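Können die das schon? Werkbank, Wäsche, Kleinkram – Bilder und Notizen aus Lundiscombe

Zwei Tage bei Cirnimby in der Halle, Januar, kalt draußen. Bild zuerst, Text dann nach Stationen.
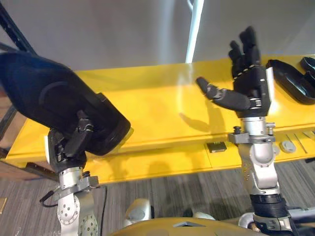 An der gelben Bank: links ein großes dunkelblau-schwarzes Teil in der Hand, rechts die Hand offen und leer.

Vorweg für alle, die nur wegen der Antwort kommen: teils. Manche Sachen gehen, manche gehen wenn einer daneben steht, manche gehen gar nicht. Wer einen Haushaltsroboter für nächstes Jahr einplant, sollte den Wäschekorb behalten.

Station 1, Greifen an der Bank

Klingt nach nichts, hat aber den halben ersten Vormittag gefressen. Großes Teil, glatte Oberfläche, Daumen muss quer drüber, sonst dreht es sich weg. Bei kantigen Kartons hab ich so was schon vor Jahren auf Messen gesehen, da ist die Form gnädig. Glatt und rund ist eine andere Liga.

Dilwyn Bellis, der die Versuche in Lundiscombe leitet, hat sich vorher drei Griffe notiert und am Ende nur einen davon zugelassen. Die anderen beiden sahen gut aus, hielten aber beim Drehen nicht. Er will einen Griff haben, den man auch nachmittags um vier noch sieht, wenn alle müde sind und einer schon die Jacke anhat.

Zweite Hand: dauernd Thema. Leute nehmen ja automatisch beide, eine hält, die andere richtet nach. Bei der Maschine muss das jemand einplanen. In vielen Durchgängen blieb die zweite einfach in Wartestellung, das kostet Zeit und sieht für Zuschauer immer so aus als wär was kaputt. War es nicht.

Station 2, Ablegen

Schwerer als Greifen, finde ich. Loslassen im richtigen Moment, ohne nachzuschieben. Glänzende Tischplatte macht es nicht leichter, Reflexe vom Licht landen in der Kamera und dann wird der Abstand falsch geschätzt. Wurde mir so erklärt, ich gebs weiter wie ich es verstanden habe.

Zweimal zu früh losgelassen, in der Zeit wo ich daneben stand. Einmal viel zu spät, da hat er das Teil quasi auf die Platte gedrückt. Kein Schaden, aber ein Geräusch. Bellis hat nur kurz hochgeschaut.

Wie es eine Person macht: hinstellen, loslassen, schon beim Nächsten. Da liegt der Unterschied, finde ich, mehr noch als bei der Kraft. Kraft ist da genug.

Station 3, Sortieren

3062 Griffe stehen im Versuchsbuch von Cirnimby, alles zusammen, seit dem Umbau der Station. Ich durfte reinschauen, abfotografieren nicht. Ein Griff zählt, wenn das Teil angehoben ist und mindestens einmal um die halbe Achse gedreht wurde. Strenge Zählung, gefällt mir. Anderswo zählt schon die Berührung.

Große Teile kommen gut durch. Kleine flache Sachen bleiben das Problem, alles was dünn auf der Platte liegt. Ein Mensch schiebt das an die Kante und nimmt es von da. Haben sie auch probiert, an die Kante schieben. Klappt manchmal, manchmal liegt es dann halt auf dem Teppich und jemand muß sich bücken. Der Jemand war am zweiten Tag ich.

Station 4, Wäsche

Hatte ich mir am meisten von versprochen. Handtücher, Stapel, falten. Kurzfassung: ein Handtuch ja, ein Stapel eher nein. Das erste wird ordentlich, beim zweiten rutscht die Kante, beim dritten hat keiner mehr Lust zuzuschauen. Socken waren gar nicht vorgesehen. Ich hab gefragt. Kurzes Schweigen, dann Kaffee.

Bei Dafis, dem zweiten Betrieb auf dem Gelände, lassen sie Stoff ganz weg und machen nur Kisten und Gebinde. Kann ich verstehen. Stoff sieht jedes mal anders aus, eine Kiste bleibt eine Kiste. Die Leute bei Dafis sagen auch offen, dass sie an Wohnungen kein Interesse haben. Zu eng, zu viele Treppen, zu viele Katzen.

Station 5, Geschirr

Nur angeschaut, nicht richtig getestet, die Spüle war am zweiten Tag gesperrt (Abfluss). Becher aus Kunststoff einräumen ging am Nachmittag davor ganz flott. Gläser wollten sie mir nicht zeigen. Also kein Urteil, trag ich nach wenn ich nochmal hinkomme.

Was kostet das und wer braucht es

Preise gabs keine, jedenfalls keine die ich schreiben darf. Was ich schreiben darf: die Bank ist für über 2000 Durchgänge im Quartal ausgelegt, und im Schnitt will Bellis 200 am Tag schaffen, wenn nichts dazwischen kommt. Es kommt immer was dazwischen. Kabel, Licht, Besuch – also wir.

In der Halle rechnet sich so was am ehesten bei langweiligen Wegen. Teil aufnehmen, drehen, anschauen, weglegen. Nachtschicht, keiner will da stehen. In einer Küche seh ich es nicht, da sind es pro Tag vielleicht zwanzig verschiedene Sachen und keine davon oft genug. Meine Meinung, darf man anders sehen.

Noch ein Punkt der in den bunten Broschüren fehlt: Aufräumen rundrum. Bevor die Maschine aufräumt, muss jemand für die Maschine aufräumen. Teile in Reichweite legen, Bank frei halten wo die Arme hinsollen, Licht einstellen, Start. Beim ersten Mal dauert das länger als die eigentliche Arbeit. Mit Übung kürzer, sagt Bellis, und ich glaub ihm das, bei ihm sah es flott aus. Bei mir nicht.

Tempo

Ich hab mit dem Handy gestoppt, also bitte nicht zitieren. Großes Teil aufnehmen und drehen, ich so drei Sekunden, die Maschine ein Vielfaches. Geht aber die ganze Zeit gleich weiter, ohne Pause, und nach dem Mittagessen wurde ich deutlich schlechter. Gegen Ende hab ich ein Teil ganz fallen lassen. Steht natürlich auch im Versuchsbuch, mit meinem Namen, danke dafür.

Kurz die Fragen, die nach dem letzten Eintrag kamen

Ob man hinfahren kann: nur mit Anmeldung, und Januar ist voll. Kleine Gruppen, feste Schuhe.

Ob das autonom läuft: je nach Station verschieden, und ich hab nicht bei jeder eine klare Auskunft bekommen. Deswegen schreib ich es nirgends dran.

Ob es laut ist: nein. Lüfter und ab und zu ein Klacken. Die Kaffeemaschine war lauter.

Ob der Kollege aus Sisberg recht hat mit seinem „in zwei Jahren macht das jeder Haushalt": glaub ich nicht. Hat er vor zwei Jahren auch gesagt.

Wie es weitergeht

Im Frühjahr wollen sie in Sisberg das gleiche nochmal aufbauen, andere Halle, andere Lampen, dieselben Teile. Find ich den spannenderen Versuch. Wenn es da genauso läuft, ist es was wert. Wenn alles neu eingestellt werden muss, dann eben noch nicht.

Für die Wäsche gibts laut Bellis einen neuen Anlauf mit kleineren Tüchern. Ich bring Socken mit.

Bild darf weiterverwendet werden mit Nennung der Seite, bitte nicht beschneiden. Größere Fassung auf Anfrage, Antwort dauert grad etwas, sitze noch an den Notizen von Dafis und die Handschrift ist furchtbar (meine). Tippfehler gern melden, es sind bestimmt noch welche drinn.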